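Fiadzo Bin-Picking Bench Kit
Sold by Prinivura to schools, clubs and student teams

Item 611
Price: 400 per term on loan, or ask for a purchase quote
Ships: May through the end of the school year

The Fiadzo kit gives a student team what it needs to set up a bin-picking station around an arm it already has. It was put together for the Nivstead student challenge, where teams clear a mix of household objects from one bin into another, and it works just as well for a semester class or an after-school club.

The arm, its controller and the gripper are not included. Teams bring their own, and most use whatever their school has on hand.

What comes in the box
2 metal bins with sloped walls
3 screw clamps
1 object set (bowls, cups, blocks, balls)
1 roll of metal foil tape
Printed task sheets and score cards

Setup
Place both bins on a flat wooden board and clamp them down before the arm is powered. The front bin takes the most force, so clamp that one first. Leave room for the arm to reach the far corners, and run cables away from the side where students stand. First-time teams need almost a full class period for this.

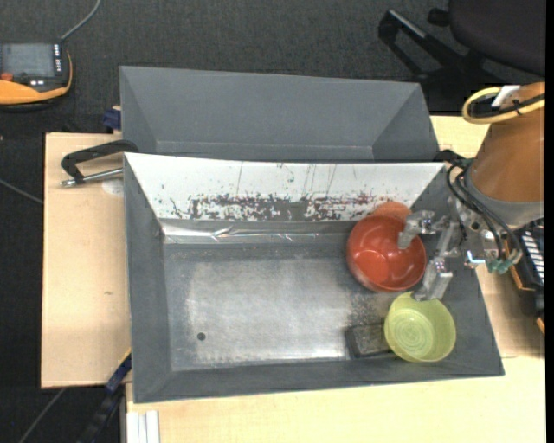
Anca Oprea
Club Coach and Kit Editor, Prinivura

Bowls are the part of the object set that teams ask me about most. A red-orange bowl and a yellow-green one at the same end of the bin make a good early exercise, with one finger of the gripper inside the red rim and the other down by the green. Students have to decide which rim to go for and how far to open the fingers. Add a dark block next to the bowls once they can do that — it is harder to pick out against gray metal.

Expect the bins to wear. The floor of a well-used bin goes pale in the middle and a white facing panel will scratch and scuff. Neither one affects scoring. Replace a bin if the seam opens or the floor bends.

For classes, Yaa Eshun wrote a set of lesson plans that starts with hand-guided moves and ends with a timed run. They are free with the loan and can be used without entering the challenge.

Compatible add-ons
Plovard soft fingertips (pair)
Plovard second object set
Spare clamp

Returns
Loan kits come back in the original carton with all objects. Scratches and worn paint are fine. Missing clamps are billed to the school.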